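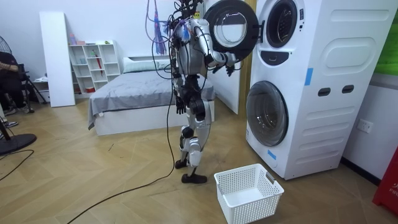
Ticket: dryer trips breaker partway through cycle
Status: Closed
Opened by: Brenda Bellamy
Product: Plorkeo heat pump dryer, stacked over Plorkeo washer
Location: Para building, second-floor laundry room
Priority: Normal

Problem as reported

The dryer starts normally and runs. At some point in the cycle the breaker for the laundry room trips and both machines go dead. The point at which it trips varies. The short refresh program has never tripped it. The cotton program trips it on most runs. The washer alone has not tripped it. No error code is stored after power comes back, only the power-loss message, which clears when the dial is turned.

Bennani replaced the outlet in June after an earlier complaint of a warm plug. The trips began later, so the outlet work was not the first suspect, but it is listed here because it was the last change made to the circuit.

Entry 1, support desk

Asked for the following before sending anyone:

1. Is the breaker a plain breaker or a combined ground-fault type?
2. Are the washer and dryer on one circuit or two?
3. What else is on the circuit?
4. Does the trip happen with an empty drum?
5. Is the drain hose fitted, or is the dryer using the internal tank?

Also asked the customer not to reset the breaker more than once per test and to stop testing if there is any smell, heat at the plug, or a breaker that will not stay in.

Entry 2, Brenda Bellamy

Answers in order. Combined type, it has a test button. One circuit for both machines, with two outlets. There is also a dehumidifier on the same circuit, made by Prostier, on a humidity control. I had forgotten it because it sits in the closet behind the water shutoff. I have not tried an empty drum. The drain hose is fitted and goes to the same standpipe as the washer.

The breaker trips into the middle position with no click that I can hear from the hallway. I can't say if it is tripping on load or on ground fault. There is no flag on it.

Entry 3, support desk

A combined breaker with no indicator leaves two branches to work through.

Branch A, overload. Washer heating water while the dryer compressor runs, with the dehumidifier cutting in on top. Expected pattern: trips only when several loads overlap, breaker warm to the touch, delay of minutes before it lets go.

Branch B, ground fault. Moisture on a connector, damaged insulation, or several appliances each leaking a small amount that adds up. Expected pattern: trips without delay when the faulty part is energized, breaker cool.

Requested tests, one at a time, with the result of each written down before starting the next:

Test 1. Dehumidifier unplugged. Washer off at the wall. Dryer on cotton, empty drum.
Test 2. Same as test 1 with a normal damp load.
Test 3. Dryer unplugged. Washer on a hot program.
Test 4. Dehumidifier alone, set to run continuously.
Test 5. Dryer and dehumidifier together, washer off at the wall.

"Off at the wall" means unplugged. A machine that is switched off at its own panel is still connected and its line filter can still leak.

Entry 4, Brenda Bellamy

Test 1: ended early by itself, which I assume is the moisture sensor. No trip.
Test 2: full cycle, no trip.
Test 3: full cycle, no trip.
Test 4: tripped at 179 minutes. I was not in the room. The time is from the plug-in energy meter, which keeps the last running total.
Test 5: not done, because of test 4.

Breaker was cool when I got to it. The meter showed a maximum well under what the dryer draws.

Entry 5, support desk

Test 4 rules out overload for that trip. One small appliance cannot overload the circuit by itself. Branch A is parked, not closed. The dehumidifier is now the main suspect.

The link to the dryer's cotton program looks indirect. Warm air escapes from the room side of the dryer during a long program, humidity in the room goes up, and the dehumidifier's control brings it in. A short program ends before the control reacts. That would also explain the varying trip point.

Please check on the dehumidifier, unplugged:

- the condition of the cord along its full length, including where it passes the shutoff
- the water tank seating and any water on the base under the tank
- the filter
- the date of last cleaning, if known

Entry 6, Brenda Bellamy

Cord looks fine. Tank was seated. There is water under the tank, a thin film, and a white mineral line on the plastic above it, so it has been higher at some point. Filter was gray and matted. No cleaning date. The hour counter on the display reads a little over 2,000.

The unit leans toward the back. The closet floor slopes to a capped drain.

Entry 7, support desk

A rear lean on this style of dehumidifier lets condensate miss the tank inlet and run along the base. On many units the fan motor connector is low at the rear. Water reaching that connector takes time to build up, which fits a trip after a long continuous run.

We do not service Prostier products and cannot advise opening the case. Recommended action: leave it unplugged, have it serviced or replaced, and retest the dryer without it.

Retest plan: nine dryer cycles on cotton under normal use, with the washer running as usual and the dehumidifier out of the circuit. Log each one. If there is any trip, stop and reopen branch A.

Entry 8, Brenda Bellamy

Cycles 1 through 4, no trip. On cycle 3 the washer was heating at the same time. Breaker slightly warm after that one, cool after the others.

The room feels damp without the dehumidifier. Window is open a hand's width during drying.

Entry 9, support desk

Slightly warm under combined load is normal. Warm enough that you want to take your finger away is not. Please use the delay start on the washer so that its heating phase does not fall inside the dryer's first 40 minutes, when the compressor is working hardest. This is a precaution and does not change the test.

On the damp: check the dryer's door seal and the base filter. A heat pump dryer should put very little moisture into the room. If the base filter is loaded with lint, the cycle runs long and more moist air gets past the seal.

Entry 10, Brenda Bellamy

Door seal was clean apart from a flat patch of lint at the bottom. Wiped off with a damp cloth. Base filter was bad. I had been cleaning only the door filter. The base one had a felt-like layer on the foam, and the fins behind it had some on them too. Rinsed the foam, left it to dry overnight, and used a soft brush on the fins, top to bottom.

Cycles 5 through 9, no trip. Cotton program is now noticeably shorter. Window closed for the last two and no fog on the glass.

Entry 11, Bennani, electrical

Attended at customer's request. Insulation test on the laundry circuit with all appliances unplugged: pass. Outlet terminals from the June work checked for torque: no movement. Breaker test button and trip time: within limits. Tested the dehumidifier at the plug, case closed: insulation reading low, fails. Tagged it out of use. Dryer and washer both pass.

Suggested a separate circuit for the dryer when the panel is next worked on. Not required for this fault.

Entry 12, support desk

Cause: ground fault in a third-party dehumidifier on the shared laundry circuit, most likely from water on the base of the unit. Contributing: dryer base filter not cleaned, leading to long cycles and a more humid room, which made the dehumidifier run longer.

No parts replaced on the dryer. No warranty claim raised. Customer reminded that the base filter has its own cleaning interval, shown in the maintenance menu under the second filter icon. The reminder for it was switched off on this unit and has been switched on.

Entry 13, Brenda Bellamy

Replacement dehumidifier is in, on a level board, and plugged into the hallway circuit. Two weeks with no trips. OK to close.

Closed by support desk. Linked to knowledge base entry on shared circuits and ground-fault breakers.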